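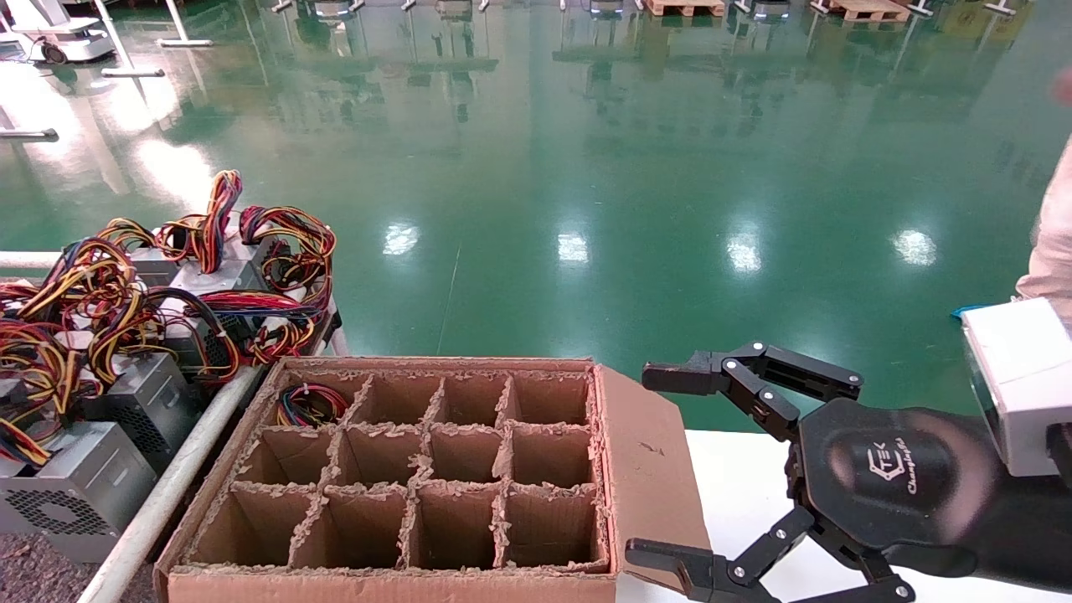 Cesomura Robotics Club: January gallery

Welcome back, everybody, and a very happy new term to you all! This month the job on the bench is sorting old computer parts, with the gripper, a divided cardboard box and a heap of power supplies (so many cables!).

Attila Kocsis has kindly put the pictures up for families who can't get along on club nights.

Power supplies and the box
One bundle of wires in its pocket, and plenty of pockets still to fill. Do come and cheer us on!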